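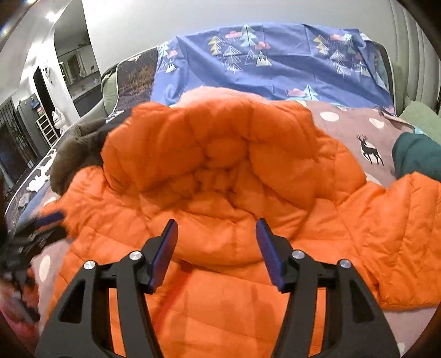
Washing down at home: is the special detergent worth it?

mabuza_hill
Posted 2021-03-13

My orange puffer has gone flat across the shoulders and the outdoor shop wants me to buy a bottle of Bastent down wash. Sixteen ounces, costs more than a week of lunches. The label says it "restores loft." Restores it how? It's soap. Has anyone compared it with the ordinary stuff?

Ciline66
I use Bastent twice a winter and my jacket is fine. Regular detergent strips the oils out of the feathers. This is pretty well known.

mabuza_hill
Well known from where, though? The only place I can find it is on the back of bottles.

werkness
Half right, both of you. Strong detergent isn't great for down. But any mild soap with no softener in it will do. What flattens a jacket is mostly body oil and bad drying. Run 2 rinses, then tumble on low for hours. More than 2, in my case, and I stop every so often to break up the clumps by hand.

Ciline66
And if you ruin a good jacket to save a few bucks?

werkness
I've been washing mine with dish soap since my last bottle ran out. No ruin yet. I'll admit that's one jacket.

L. Hendricks
I did alterations for years and I'd be careful with both camps. People brought me jackets that smelled like a pond, and every one of them had been put away damp. I never once asked what soap they used, so I can't tell you it didn't matter. Check the care tag first. If it says polyester fill, you can forget this whole thread.

mabuza_hill
Tag is faded to nothing. I can feel little quills through the lining, so I'm assuming down.

Ciline66
Tennis balls in the dryer, at least do that.

werkness
Clean ones. Mine left gray fuzz on everything.

L. Hendricks
And don't trust it when the outside feels dry. Leave it overnight and squeeze the collar in the morning.

mabuza_hill
OK. Mild soap, low heat, no Bastent. If it comes out like a pancake Ciline66 can say so.

Ciline66
I will. Still think you should have bought the bottle.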